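Print this page | E-mail this page

Fixing a wrist camera that comes up tilted in Treka sim

Last updated: August 2025

Quick one, writing it down before I forget. Symptom: you load a room, run the reset, and the wrist view is rolled over to one side. Walls and floor all on diagonals. Arm state says home. Joint readout says home. No error anywhere. Then the first reach goes off sideways and you get a collision stop, or worse, you don't.

We lost 571 episodes to this in the Dostwood rooms before anyone looked at the wrist view. Don't be us.

What's going on: the reset puts the arm home, but the camera mount keeps the roll offset from the last robot file you loaded. Swap from the Gerngate gripper to the Thammasiri one and the old offset stays in memory. Policy thinks the camera is level. It isn't.

Before you start

Stop the job. Really stop it, not pause. Pause keeps the stale offset and you'll chase your tail.
Save a copy of the robot file. I didn't, the first time.

Steps

1. Open the room and run one reset with the policy off.
2. Grab the first wrist frame. Look for a long straight edge, where a wall meets tile is good. Mirror frames and cabinet trim work too, but not as the only reference, some of them are placed at odd angles in the room files.
3. Check the fingers. Should be open, nothing between them. If they're closed you have a different problem, go fix the gripper init first.
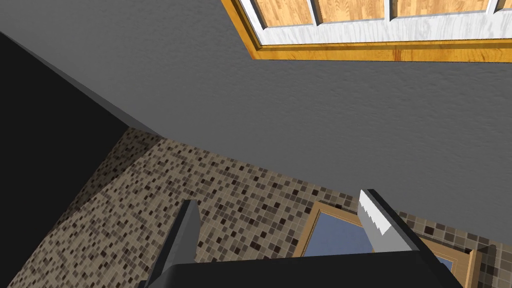 4. Print the mount transform and compare it to the robot file. Roll should match. If it dosen't, that's the bug.
5. Clear the cached mount. There's a clear option in the sensor menu, or just delete the cache folder, same thing.
6. Reload the robot file, THEN the room. Order matters. Room first puts the old offset right back.
7. Reset again, grab a new frame, compare to the old one. Do this 3 times, not once. Ours came up fine on the first try and bad on the second.
8. Policy back on, 50 episodes, speed limit on. Watch the collision count.

If it's still crooked

Check for two mount entries in the robot file. The loader takes the last one and says nothing. Also check units, someone on our side had degrees in a radians field back in February and it looked almost the same.

Do not "fix" it by rotating the images afterward. Picture looks right, the grasp point is still wrong, and you've hidden the fault from the next person.

On the real arm

Same robot file goes to the hardware, so treat a bad roll as a safety stop. E-stop in hand, nobody inside the fence, slow speed until the wrist view and the transform agree. A sim arm punching a wall costs nothing. The real one has a bench in front of it.

Last thing, add the roll check to your reset script. Ours runs every 1,000 episodes now plus after every gripper swap. Takes a secnd or so and kills the job if the numbers are off.

Print this page | E-mail this page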